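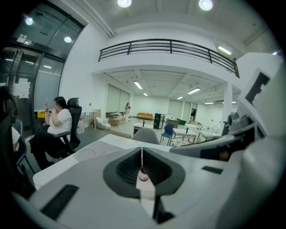

When a city decides to spend money on culture, it prefers to build one large thing. I have lived in Jalmont for 11 years now, and I have seen this preference two times already, and I believe it is a mistake. The council wants to close the small arts rooms in our neighbourhoods and to bring all their programs into the new centre at Tradlow. I have been inside Tradlow and I do not say it is ugly. But a person who wants to learn bookbinding, or to draw for the first time since childhood, does not need an atrium. She needs something like the white tabletop you see here, a chair, and a teacher who remembers her name. Such things are cheap, and they can be put close to where she lives.

I should explain my own interest. I came to this country with good grammar and almost no conversation. My first winter I joined a printmaking evening in the Enriquez room, over the pharmacy, because it was four minutes from my door and it cost less than a lunch. I was bad at printmaking and I am still bad at it. However, I learned there how people in my street speak to each other, when it is permitted to make a joke, and how long one should hold a neighbour's baby. No language course had given me this. If the class had been at Tradlow, with two buses and a transfer in February, I would have stayed home with the radio. I think I would be a lonelier man today.

The argument of the council is efficiency. One building has one boiler, one roof, one reception desk. I accept that. The Enriquez room costs the city $3490 a month with heating and insurance, and if you divide this by the number of people who come, the result does not look well beside the forecasts for Tradlow. But the forecasts suppose that all the people will move with the programs. This I doubt very much. Noel Navarro, who taught ceramics at the old Horetetti room until it was closed, had 27 people on his list at that time. All of them were offered a place in the class across town, and he told me that six accepted. The others did not complain in writing, so in the official report they do not exist.

There is also the question of who the others were. They were mostly older people and mothers of small children, and a few men who work at night. For these people distance is not measured in kilometres. It is measured in the hour when the last bus goes, in ice on the sidewalk, and in whether a sister can watch the kids until eight. A person who drives finds this difficult to feel, and I suspect that most of the people who draw the plans are driving.

I want to be fair to the other side. Imelda Magbanua, who is my friend and who disagrees with me completely, says that the small rooms become clubs. The same faces take the same chairs each year, and a newcomer stands in the doorway with her coat on. She is right that this happens. I stood in such a doorway myself. She says also that a proper kiln and a proper stage can only be in a big place, and here I have no answer, she is simply correct. Let Tradlow have the kiln and the stage. Let it have the choir too, if the choir wishes to go. My objection is to the word "all" in the council's proposal.

What I would like is modest. Keep three of the neighbourhood rooms open for two more years. Do not ask them to become "hubs" or to write a vision. Ask them only to print their hours on the door and to keep some places every term for people who have never come before, which would also take care of Imelda's doorway. Pay for it from the part of the Tradlow budget which is now marked for signage and launch events. I have read this part of the budget carefully, with a dictionary, and it is not small.

Last month 74 people came to the public meeting at the library, and 308 have signed the letter that Consolacion Tan left on the counter of her bakery. I know these numbers will not frighten anybody. The next meeting begins at 7 p.m., again in the library, in the downstairs room with the bad microphone. I have asked for five minutes to speak and was given three.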